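Print this page | E-mail this page

Reading Household Surveys
Notes for week 7, Barrett Dvorak

Bring the Carkthorpe questionnaire on Thursday. We will mark it up together, so a paper copy is better than a laptop.

Last time we left off with the claim that people in Carkthorpe spend less time on housework than their parents did. It shows up in the town report, in the newspaper, and in two of the essays you handed in. I want you to be slower to believe it. It may be true. The survey can't tell us.

Start with who answered. The questionnaire went to 3,442 households and the report talks all the way through about "Carkthorpe residents." Go to the back pages and you find that the table on housework rests on 174 completed diaries. A diary asks a person to write down what they did every quarter hour for a week. Ask yourself who agrees to do that in August, and who has the time. People with two jobs and a baby mostly don't. I would expect the sample to lean toward the retired and the tidy, and the report makes no attempt to check.

Next, what was counted. "Housework" in the diary means cooking, washing up, laundry and cleaning. Shopping has its own code. Paying bills is under "other." Driving a child to practice is "travel." Move any of these and the total moves with it. Perrine Aubert's older study in Brestel put shopping inside housework, and the report sets her number next to its own as if the two measured the same thing. They don't, and a line drawn between them is not a trend. 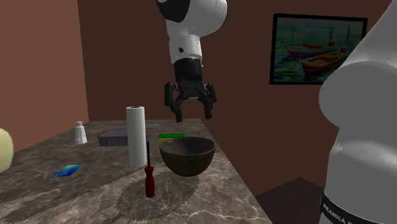 Then there is the matter of doing two things at once. A person stirs soup while helping with homework and listening to the radio. The diary has one column. Most people write down whichever activity felt like the main one, and that depends on mood, on who will read the diary, and on what they think they ought to have been doing. Loïc Renaud argues that this washes out over a large sample. Maybe. He gives no evidence for it, and his sample wasn't large either.

The appliance argument deserves the same treatment. Everyone "knows" that the washing machine freed up hours. Some of those hours may have gone straight back into washing more clothes more often. If you own a machine, a shirt worn once goes in the basket. The report credits appliances in a single sentence with no source. When you see a sentence like that, write "says who?" in the margin and keep going.

A few of you asked whether I think surveys are useless. No. I think a diary survey is decent at ranking things within one group at one time. It is poor at comparing groups that were asked different questions, and very poor at explaining why anything changed.

For Thursday
Read Le Goff, chapter 2, only the part on recall. Skip his section on Vendano unless you like arguments about weighting.
Find one sentence in the Carkthorpe report that says more than its table does. Copy out the sentence and the table number.
Rewrite question 7 so that a tired person would answer it the same way twice. Try it on somebody who isn't in this class.

Essays on the Riviere data are still due at the start of class. If your essay uses the word "proves," look at it again before you hand it in.

Print this page | E-mail this page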